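Dye shop notebook, May, Friday

Started at 7:40. Lime vat was warm from the night heater, and there was a good coppery skin on top with a decent flower in the middle. Pushed the flower aside and looked at the liquid underneath: clear amber, a little green toward the wall. Left it alone for an hour before stirring.

Job on the bench is the Urance curtain order. They want two blues from the same vat, a clear bright one for the panels and a deep one for the borders, and the two have to look related when they are sewn together. Cloth is the Lisgate plain weave cotton, the unbleached one. Satish Grewal scoured the test pieces yesterday, two rounds in soda ash with a rinse between. Rinse water from the second round was still a bit yellow. I would have liked a third but we are going ahead.

Test bundle weighs 600 g dry. Cut it into strips, notched the corners for number of dips, and wet everything out in plain water while the vat settled. One strip stays undyed and gets stapled in here at the end.

Indigo is the Kaveo powder, second tub. The first tub is finished. Gus Dvorak says the second tub hydrates slower and clumps if you rush it, and he is right about the clumps. Ground it with marbles in a jar and a little warm water until nothing gritty was left on the spoon. Fructose next, then lime, added slowly. Do not put the lime in all at once again, see the mess two entries back.

Dips: in slowly along the side, no bubbles, hold under, squeeze just below the surface, out slowly. Strips went green to blue on the line the way they should. The first strip came out streaky at one end where I had it bunched in my hand. Redid it with a spare. Let each one air fully on both sides before going back in, which makes for a slow morning but the last batch was rubbing off badly and I think short airing was most of it.

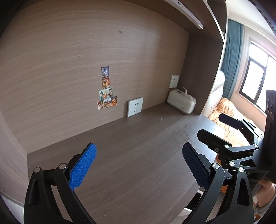 The step between the two blues is still the hard part of this job. After one dip the cotton is a thin sky color that Urance will call washed out, and after two it is better but has a gray cast next to the window. Four dips gives a proper dark blue with some red in it when it is wet. What I want on the swatch card is a jump the client can see from across a room, close to the one between the bright blue pad on the left finger and the navy one on the right, where both are plainly blue and you would still never mix them up. Our two-dip and four-dip strips are nearer together than that. Satish thinks the bright one should come from a weaker vat and more dips, so it has some body without going dark. Gus would keep one vat and just give the border cloth more time. I lean toward Satish on this but it means running the small Pant bucket alongside the main vat and keeping both of them happy.

Set up the Pant bucket after lunch. Same recipe, much less indigo, everything else in proportion. It looked dead for the first hour, flat and cloudy blue all the way down. Stood it in the sink with hot water around it and stirred in one direction only. By 2:30 there was some scum starting and the liquid in the glass was yellow-green. Good enough for a trial.

Three strips through the bucket. Color is cleaner than anything from the main vat at the same depth, with less gray. Could be the weaker bath, could be that the main vat has a lot of sediment and I stirred it too recently. Should have left it longer. Will repeat Monday morning with both of them fully settled before I believe this.

Neutralized in a weak vinegar bath, rinsed, then a simmer with a little neutral soap. Rinse ran blue for the first two changes on the dark strips and cleared by the fourth. Bright strips cleared sooner. Rub test on white cotton, dry: light strips clean, dark strips leave a faint mark. Rub test wet: dark strips leave more than I want on a curtain that somebody will pull by hand every day. Need a longer soap simmer on the borders, or an extra day of resting before the wash. Gus rests his a week. We do not have a week for every batch.

Card for this lot is 339 in the swatch drawer. Order of the strips on the card is bucket first, then main vat, light to dark going down. The redone strip is marked with a pencil cross and should be ignored when comparing edges, it was wet out for less time than the others.

Also looked at how the two shades read over a floor, as the panels at Urance hang all the way down and the borders run along the bottom hem. Their floor is a dull brown with gray in it. Held strips over a board of similar color in the back room. The dark border goes heavy and nearly black when the light is behind it, and the bright one gets brighter. So the border may need to come up by one dip and not down. Satish wants to see it by lamplight too, which is fair, evening is when they will be closed.
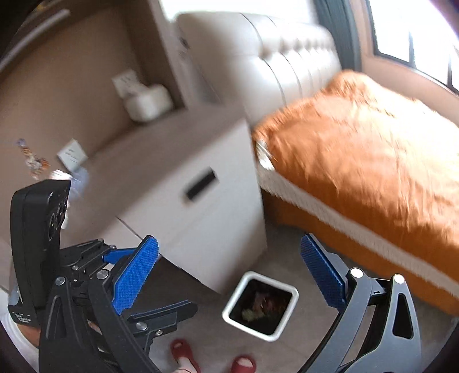
Bright blue on the left, darker blue on the right, gray-brown floor.

Cost so far on the Urance job is 2,658 with the cloth in, before labor. Most of that is Lisgate. Extra indigo for a second vat hardly shows. The time does, and I have not put the airing hours anywhere on the sheet yet. Ask Gus how he wants them written down.

End of day. Fed the main vat a spoon of fructose and a smaller one of lime, stirred, lid on, heater on low. Bucket the same in proportion, wrapped in the old blanket. Both smelled sweet and a bit earthy, nothing sour. Surface pH strip on the main vat was on the high side but in range. Cotton gloves have gone through at the thumb, new pair needed.

For next time:
Scour the remaining Lisgate cloth a third time.
Repeat bucket strips with a settled main vat.
Three-dip border strip, long soap simmer, wet rub.
Lamplight check with Satish.
Call Urance once there is a card worth mailing, and ask them for a scrap of their lining so we can lay it behind the bright one.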